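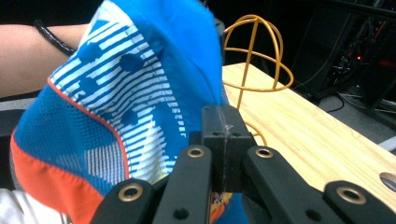
Unis is a small software company, and we've been writing the layer between a robot's sensors and its motors since we rented our first room in Plukau. Valeriano Tejada started with a grasp planner for soft things, and soft things are still what we love best - a sock or a cap never sits the same way twice, and a planner that expects tidy boxes gets lost pretty quickly!

Our main product, Paredari, takes recorded hand motions, lines them up in time, and turns them into paths an arm can follow. Every release is replayed against 2,000 stored grasps before it goes out. Here a cap is being gripped at its right side while the other gripper stays open.

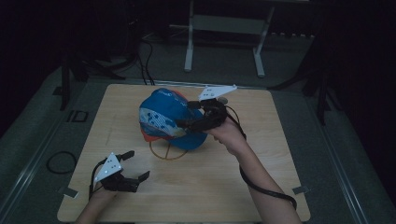 Yusri Ismail wrote to us in November that the replay viewer had become the first window opened every morning, and that the timing plots could still use bigger labels. They're bigger now, and we're always glad to get letters like that. There are 21 of us these days, so write any time and one of us will answer.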